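4.2 Working with the Todora kit on the bench

I should say at the start of this section that I came to the Todora kit as a buyer. Our lab at Flundside had money for one bimanual platform, and the choice was between Todora and the Oron package we had on trial in January. What follows is my own account of using it, so it's a bit looser than the numbers in Section 5.

The thing that sold me (well, nearly) was the wrist view. Most of our older recordings relied on a head camera alone, and as soon as a hand closed over a dish the useful part of the picture was gone. With a camera down at the wrist you get the fingertips themselves, at a very odd angle, and you get them all the time. It takes some getting used to! The room lies on its side and the ceiling lights can end up down the right-hand edge.

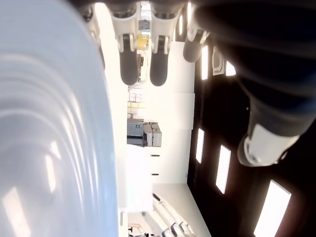 Figure 3. Wrist view. The two central fingertip pads point down towards the middle of the image; the large white curved surface is at left.

I had worried that all that background would upset the pose estimator. Strip lights, cardboard boxes, bits of pipe, the lot. We ran it both with and without a mask over everything beyond the fingers, and I'd leave the mask on. Todora's manual says it's optional and buries the setting 2 menus deep, which annoyed me every single morning.
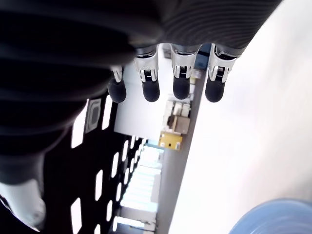

The other annoyance is glare. Pale walls and bright panels push the exposure about, and the gaps between the fingers wash out before the fingers do. We fixed the exposure by hand in the end and wrote the value on the whiteboard. Dunne, who supplied the calibration service, wanted us to hang blackout cloth. I said no, as I'd like the thing to work in a room people can stand to sit in.

For the plate task we kept the layout very plain: a white table, a light blue plastic plate near the centre, and a hand on either side of it. We logged 108 trials over 8 sessions, the last on 29th March. The cables at the wrists are thin and they loop down on to the table, so I'd ask any buyer to think about where the slack goes before starting on anything taller than a plate.
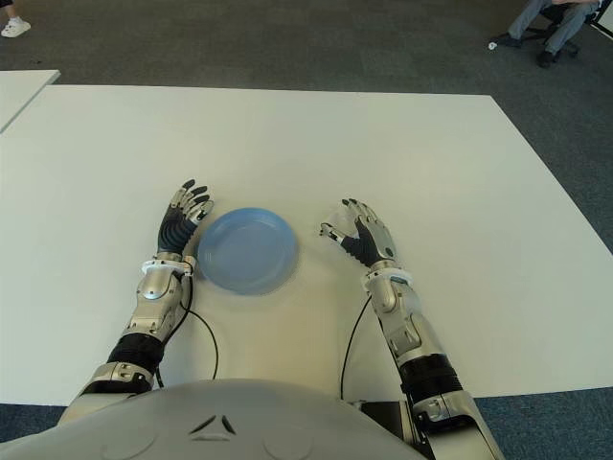

Photo: Flundside Manipulation Group

I liked the head view much more than I'd expected to. Plate, palms and both forearms fit in comfortably, and I could tell at a glance whether a hand had started too near the rim. Start poses did drift between sessions, mostly on the left, and I ended up comparing each new one with a saved still before pressing go. Oron's software does that check for you. Todora's doesn't, and at this price it should.

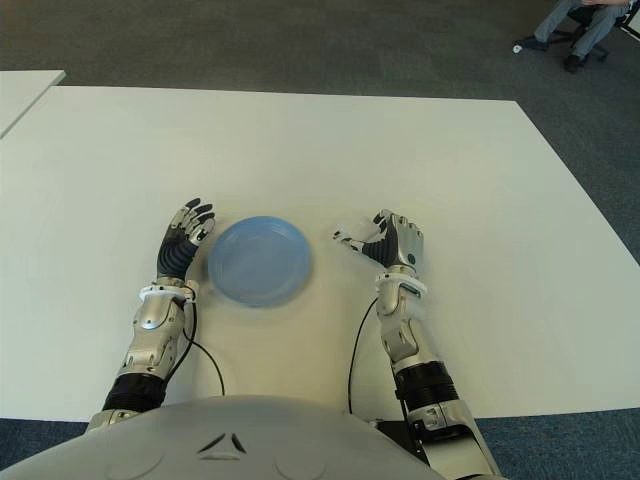 4.3 Set-up time and support

Unpacking to first motion took us 2 days, most of it spent on the network settings.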